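About our workshop

Stolenitz Shared Workshop – a place to build robots for the home
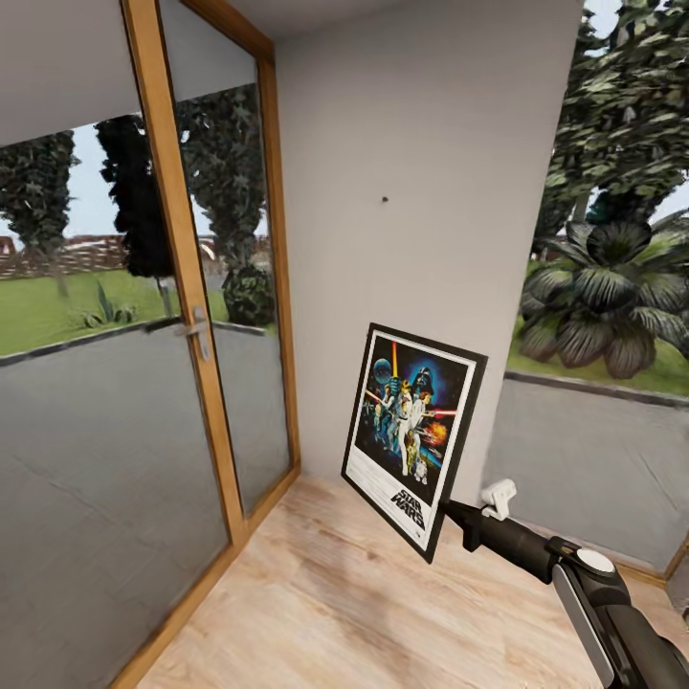 The arm at the framed Star Wars poster, in our simulated room.

Who we are

We are a small shared workshop in the town of Stolenitz. Our members build robots and small automation for their own homes. We are not a company in the usual meaning of the word. We sell nothing, and the rent is paid from the monthly fees of the members. Most of us have another job during the day, and we come in the evening, when the street is quiet and it is possible to park.

The workshop began with one garage and one arm. The garage belonged to the parents of a member, and the arm was bought used, without a manual. We spent the first winter learning which cable goes to which joint. When the garage became too small for the people who wanted to visit, we moved to the old bicycle store behind the bakery, and we are still there. The floor is concrete, the heating is slow, and the light over the benches is very good.

What we build

The main project of the workshop has the name Laltus. It is a robot arm for ordinary rooms, which should one day help with ordinary things: pick up what has fallen, put a book back, hold a frame straight against the wall while a person looks for the hammer. We like such work because everybody understands it at once. A visitor does not need to know anything about robots to say if the frame is straight.

Laltus lives in two places. One is the real bench in our workshop, where we have the motors, the power supply and too many screws. The other is the simulation, where we build a room on the computer and let the arm try its movements there first. A member can work on the simulated room from home, and in the morning the others can look at the result. We break fewer grippers this way. Before we had the simulation we printed a new set of fingers almost every week.

The simulated room is the work of several members, and they have put a lot of care into it. It has a light wood floor, a glass door with a silver handle, a large window and a garden outside with dark, tall trees. We have discussed many times if the garden is necessary. Some members say that the arm does not care about trees. The others answer that a camera on a real robot will also see the garden through the glass, and that it is better to find the problems with bright windows early. For now the garden stays.

The poster was chosen by vote. It is a good object for practice. The frame is thin and black, and it leans against the wall with its lower edge on the floor, so the gripper must come close to the wall and to the floor in the same movement. Large flat objects are difficult for us. A cup can be taken from almost any side, but a frame has only its edges, and if you push it a little in the wrong direction it slides. We do not have a finished solution. The members who work on this write their notes in the shared notebook, and everybody can read them, also guests.

Smaller projects

Not everything here is Laltus. On the shelf near the entrance you will find Bouzid, a plant watering machine which was made from an old printer. There is also Prastton, our name for the set of common parts that we use in all builds: brackets, cable holders, a simple controller box and the program that speaks with it. If you start a new project, we ask you kindly to look into the Prastton drawers before you order something. Very often the part is already there, in the wrong color.

Members also bring things from home. We have had a curtain motor, a feeding machine for a cat and a garage door that opened by itself at night. The garage door took the longest.

How it works here

The workshop has 4 benches and a small corner with two computers for the simulation. A bench can be reserved for one evening or for a whole week. The fee is 40 a month, and it covers the tools, the electricity and the ordinary printing material. Special material you pay yourself. Students pay half.

New members get an introduction to the machines before they work alone. It takes one evening. We show the emergency stop, the saw, the soldering place and the rules for batteries, which we take very seriously – please do not leave a battery charging when you go home. For the simulation no introduction is needed, but there is a written guide next to the computers, and it is in simple English.

You do not have to be an engineer. Among us there are people who know much about motors and nothing about programs, and the opposite. If you can sew, paint, draw or repair furniture, we have work for you also. The covers for the cables of our bench arm were sewn by a member who had never touched a robot before.

Language

In the workshop you will hear several languages. The notebook and this website are in English, so that all can read them. If you find a mistake in our text, please tell us, and we will correct it with thanks.

Visit us

Guests are welcome on the open evening, two times every month. The dates hang on the door and are also on the calendar page. In January we are closed for cleaning and for the counting of the screws. Please write before you come with a group, the room is not big. The entrance is from the yard, beside the bakery, and the bell must be pressed long.

Page updated Oct 13, 2026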